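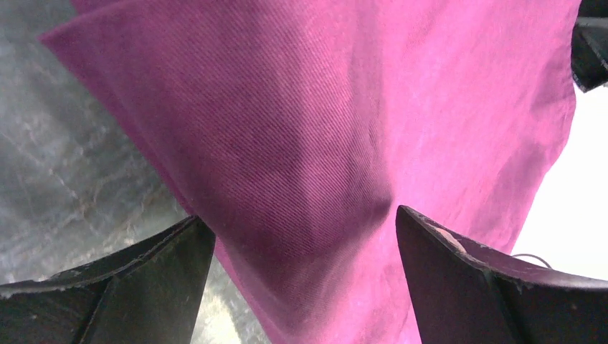 Naledi Zulu doubts the club needs a tutorial for this at all: tell the gripper to close, she wrote under our November notes, and if the cloth comes up, you're done. I used to think so too. Then we ran 109 pickups for the Pelton meet and I stopped trusting the word "done."

How to teach a cloth pickup without fooling yourself

1. Start with one fabric. Twill is a decent choice for a first try, because the ribs show you where the cloth is bending and bunching. Leave slippery stuff for later, whatever the Fesero handout claims about it being "beginner friendly."

2. Drop the cloth on the table from shoulder height. Don't arrange it. A neatly placed ridge makes any program look smart.

3. Check the wrist camera view before you close the fingers. You want a fold between the tips, with cloth reaching past them. If you only have the very edge, back off and try again.

4. Close slowly and stop when the fold is pinched. Karabo Shezi likes full force. I've seen the results and would skip it.

5. Lift 3 inches and wait 8 seconds. A lot of our early "successes" slid out during the wait — we'd been writing them down at the moment of the lift.

6. Log every attempt, including the embarrassing ones. Tshepo Shabalala's sheet has a column for who dropped the cloth, so you can tell when one person's drops are suspiciously easy.

7. Swap operators after 11 tries. People get tired and start helping the robot with small nudges.

If your rate goes up after you change the code, run the old code again the same afternoon before you celebrate. Ours went up once with no change to the code. We still don't know why, and I'd be wary of any team that says it does.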